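그레스틱(Grestik) 욕실용 색깔 행주 세트

욕실 청소용 천을 따로 두고 쓰시는 댁이 생각보다 많지 않더라고요. 저희도 처음에는 낡은 수건을 잘라 쓰다가, 어느 것이 세면대용이고 어느 것이 변기용인지 헷갈려서 결국 몽땅 버린 적이 한두 번이 아니었습니다. 그레스틱 색깔 행주는 그런 살림살이의 고민에서 나온 물건이에요. 보라, 분홍, 파랑 세 가지 색으로 짜고, 가장자리를 두 번 접어 박아서 여러 번 삶아도 올이 쉽게 풀리지 않게 만들었습니다.

원단은 프라르니스(Prarnis) 공방에서 받아 씁니다. 루키아 칼로게로풀로스 씨가 실을 고르고 색을 맞추는데, 이분이 색에 관해서는 어찌나 꼼꼼하신지 보라색 하나를 정하는 데만 겨울을 다 보냈답니다. 12월에 받은 첫 견본은 너무 붉었고, 그다음 것은 몇 번 빨고 나니 회색에 가까워졌어요. 지금 색은 진하면서도 물 빠짐이 적어서 흰 도기 위에서 눈에 잘 띕니다. 어디를 닦고 있는지 잘 보이니 저는 이 색이 제일 마음에 들어요!

## 어떤 색을 어디에 쓰나요

정해진 법은 없으니 댁에서 편하신 대로 쓰시면 됩니다. 다만 저희가 권해 드리는 나눔은 이렇습니다.

- **보라** – 변기 안쪽과 테두리 밑
- **분홍** – 시트, 뚜껑, 물탱크 겉면
- **파랑** – 세면대와 수전, 거울 아래 선반

한번 정하셨으면 온 식구가 같은 약속으로 쓰시는 것이 좋아요. 저희 집은 욕실 문 안쪽에 쪽지를 붙여 두었는데, 아이들도 금세 외우더라고요.

## 제품 정보

| 항목 | 내용 |
|---|---|
| 품번 | 3273 |
| 크기 | 가로 300 mm, 세로 300 mm |
| 구성 | 보라, 분홍, 파랑 각 한 장 |
| 소재 | 면, 폴리에스터 혼방 |
| 세탁 | 삶음 가능, 건조기는 낮은 온도 |
| 표백 | 염소계 표백제 사용 금지 |
| 판매 | 불사이드(Bulside) 매장 및 전화 주문 |

크기를 두고는 말이 많았습니다. 아포스톨로스 안드레아디스 씨는 더 큼직해야 닦는 맛이 난다고 하셨고, 저는 손이 작은 편이라 반으로 접었을 때 손바닥에 쏙 들어오는 쪽이 좋았거든요. 결국 지금 크기로 정했는데, 넓은 바닥까지 한 장으로 닦으시려는 분께는 조금 작게 느껴질 수 있습니다. 그런 분들은 같은 원단으로 만든 콘토기아니스(Kontogiannis) 바닥용 천을 함께 보시면 좋겠어요. 길이가 700 mm라 밀대에 감아 쓰기에도 넉넉합니다.

## 변기 안쪽을 닦으실 때

솔로는 테두리 밑을 문질러도 개운하지 않을 때가 있지요. 천을 쓰시면 굽은 면을 따라 눌러 닦을 수 있어서 안쪽 턱까지 훨씬 수월합니다. 먼저 뚜껑을 끝까지 올려 세우고, 세정제를 테두리 안쪽에 둘러 잠시 두세요. 그다음 천을 도톰하게 접어 한쪽에서 시작해 한 바퀴 돌려 닦으시면 됩니다. 비데 시트가 달린 변기라면 노즐 쪽에는 힘을 주지 마시고, 전원을 끈 다음 시트 제조사의 안내를 따라 주세요. 맨손이 꺼려지시면 고무장갑이나 집게를 쓰셔도 좋습니다.
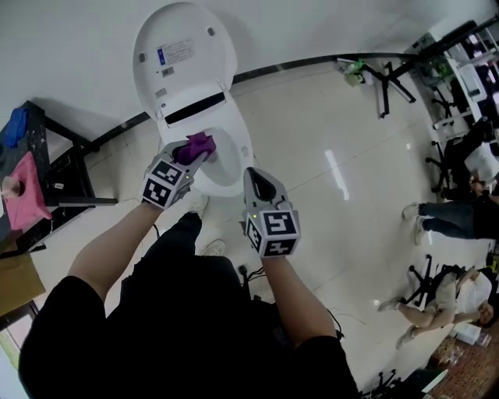
*보라색 천으로 변기 안쪽 테두리 닦기. 분홍색과 파란색 천은 왼쪽 탁자 위에.*

## 빨래와 보관

변기에 쓰신 천은 다른 빨래와 섞지 마시고 따로 빨아 주세요. 첫 세탁 때는 물이 조금 빠질 수 있으니 색깔별로 나누어 찬물에 한 번 헹구시는 것이 안전합니다. 섬유유연제를 넣으면 물 먹는 힘이 떨어져서 권해 드리지 않아요. 바짝 말린 다음 접어서 넣어 두시고, 욕실이 눅눅한 댁이라면 바깥 수납장에 두시는 편이 냄새 걱정이 덜합니다.

## 주문 안내

이번에 짠 물량은 거의 2000세트입니다. 색깔별 낱장은 불사이드 매장에서만 판매하고, 전화 주문은 세트로만 받습니다. 전화는 오전 10시부터 오후 4시까지 받고 있어요. 점심때는 연결이 늦을 수 있으니 조금만 기다려 주세요. 포장을 뜯지 않은 제품은 교환이 되지만, 한 번이라도 빨거나 쓰신 천은 어렵다는 점 미리 말씀드립니다. 주문하실 때 품번을 불러 주시면 확인이 빠릅니다.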